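**Garnent Planner 8** - motion planning for two-arm mobile robots

Garnent plans both arms against one shared collision map and replans every 200 ms. Licenses are per robot. The simulator is included, with 502 home layouts. Support is from our Renasville office.

Clearance is set per object class, and thin or transparent items get their own margin. In the kitchen layout that covers the faint glass next to the white plant pot, while the mug and vase farther down the counter keep the default. 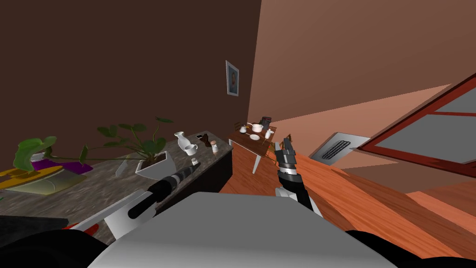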